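Das bisschen Haushalt, neu gefaltet

Warum das Zusammenlegen von Wäsche plötzlich als Kulturtechnik gilt und weshalb das Spannbettlaken davon nichts wissen will

In der Volkshochschule von Tirkau gibt es einen Kurs, der schneller ausgebucht ist als Aquarell und Rückenschule. Er heißt schlicht »Legen«. Acht Abende lang stehen erwachsene Menschen an langen Tischen und streichen Handtücher glatt. Die Leiterin, Janaína Guerra, hat früher in der Hotelwäscherei Frota gearbeitet und spricht über Kanten so, wie andere über Burgunder sprechen.

»Die meisten falten, wie ihre Mutter gefaltet hat«, sagt sie. »Und die hat es aus Trotz gegen ihre Schwiegermutter getan.« In jedem Kurs sitze mindestens ein Paar, das sich über die Drittelfaltung zerstritten habe. Er halbiert, sie drittelt, dazwischen ein Schrank, in den am Ende nichts mehr passt.
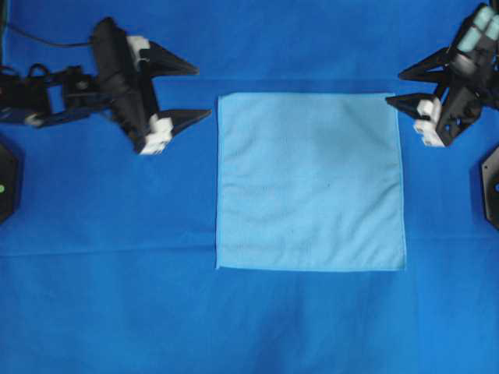 Womit fängt man an, wenn man das Falten lernen will?

Mit einem kleinen quadratischen Tuch. Es lässt sich ohne große Armbewegung legen, und man merkt schnell, ob man die Ecken wirklich aufeinanderbringt oder es nur gut meint.

Danach kommt das Geschirrtuch, dann das Hemd, und irgendwann um halb neun am Abend die Sinnfrage. Guerra kennt den Moment. Sie lässt dann Tee kochen und erzählt von Frota, wo zu ihren Zeiten an guten Tagen 3167 Servietten über den Tisch gingen und niemand nach dem Sinn fragte, weil um vier der Lieferwagen kam.

Natürlich gibt es inzwischen auch eine Gegenbewegung. Shinji Maruyama hat ihr mit »Dedimness« ein schmales Buch gewidmet, dessen Titel sich jeder Übersetzung entzieht und vermutlich auch entziehen soll. Seine These: Wäsche, die ohnehin im Schrank liegt, darf dort liegen, wie sie will. Er selbst besitzt einen Korb für Sauberes und einen für Schmutziges und hat sich, wie er schreibt, in 50 Lebensjahren erst zweimal vertan.

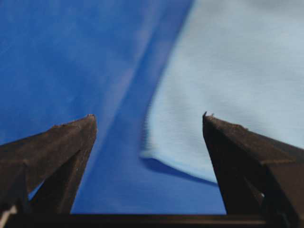 Muss man Unterwäsche falten?

Notwendig ist es nicht. Glatte Stoffe knittern kaum sichtbar, und was unter der Kleidung getragen wird, bekommt selten jemand zu Gesicht, der sich für Bügelfalten interessiert.

Guerra hat das Buch gelesen, angeblich mit Genuss. Es liegt in ihrem Kursraum und beschwert den Stapel mit den Gästehandtüchern. Für Maruyamas Korb hat sie durchaus Verständnis, nur eben kein Regal.
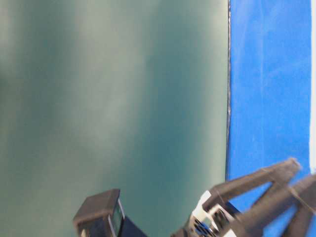 Der Endgegner hat Gummizug

Über das Spannbettlaken wird im Kurs erst am letzten Abend gesprochen. Guerra steckt die Ecken ineinander, schlägt die Seiten ein und hat nach knapp 90 Sekunden ein Rechteck vor sich, bei dessen Anblick es im Raum still wird. Dann dürfen die anderen ran. Ein pensionierter Vermessungsingenieur brachte im August etwas zustande, das er selbst als Kompromiss bezeichnete. Seine Frau nannte es Knödel.

Im Nachbarort Fistby soll nun ebenfalls ein Kurs entstehen, dort allerdings mit Schwerpunkt Rollen. In Tirkau spricht man darüber nur ungern. Guerra hat sich trotzdem angemeldet, unter dem Mädchennamen ihrer Mutter.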